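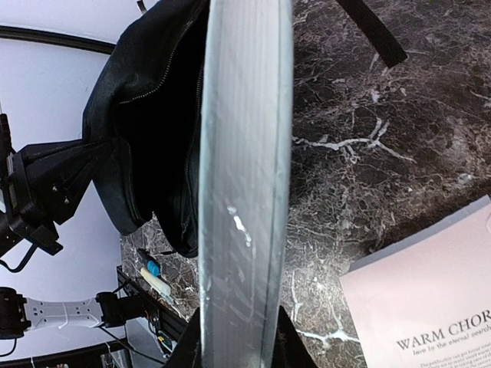

wrist cam, bag to the left, book-ish thing between the fingers

Home Forums Software Perception New posts Log in

tderkach
So my depth goes to mush right when the fingers get close. I think it's the shiny lower half, that glare streak kills the matching. Running the Drostov planner, 2 cameras, 316 episodes so far. Would you mask the highlights or drop depth altogether?

eabha_h
Drop it! RGB only below pregrasp, then close on finger current. I fought glare until November and I'm not going back.

cathal_og
Disagree – current tells you that you touched something, and with that black zipper bag right next door it could be the bag. Mask saturated pixels and lower the exposure first.

eabha_h
Fair, but lower exposure and the bag opening is even more of a black hole.

tderkach
Ok, trying the mask tonight. Will post the logs.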